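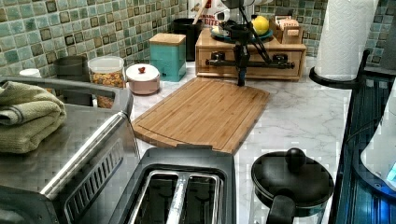 # Idwood opens repair counter for bamboo and wooden kitchen boards

The kitchen goods shop Idwood has started a repair service for cutting boards and other small wooden things from the kitchen. The service began in March at the shop in Pornov, and it is open every Sunday until the end of the season. Customers can bring a board that has become rough, gray or full of knife marks, and they get it back sanded and oiled.

The price is 21 for a board of normal size, and the oil is included. Drawer organizers, tea boxes and similar pieces cost more, depending on how many parts must be taken out before the sanding. The shop takes up to 30 pieces each Sunday. After this number, people receive a ticket for the next week.

According to the shop, the idea came from its own customers. During the last winter it received 328 questions about the care of wood and bamboo, most of them by e-mail. Many people wanted to know if an old board must be thrown away when the surface feels hairy after washing. In most cases the answer is no, says the shop. A light sanding along the grain is enough, and after this the board should rest for one night with oil on both sides.

Bamboo boards need a little more patience than boards from one piece of wood. A laminated board is made from many narrow strips that are glued together, and if it stays in water for a long time, the glue lines can open. Idwood does not accept boards with an open crack through the full thickness. Boards with a groove for the juice are welcome, but the groove is cleaned by hand and the customer must wait longer for it.

The shop also gives some simple advice for the counter at home. A board dries better when it stands on its side, with air on both faces. It should not be stored flat on stone or marble while it is still damp. Lemon and coarse salt are good against the smell of onion, and the board must be rinsed well after this. Olive oil is not recommended for the care, as it can become sticky and smell old.

The oil used in the service comes from the small producer Pindivus, and it can be bought in the shop in bottles for home use. Idwood plans 2 evening courses as well, where visitors can learn to sand and oil their own board. The courses will take place in the Kombo hall, next to the shop, and each participant should bring one clean and fully dry board. Sandpaper and cloths are provided.

The repair counter opens at ten in the morning and accepts pieces until two in the afternoon. Finished boards can be collected during the normal opening hours of the shop. No registration is needed for the repair, only for the courses.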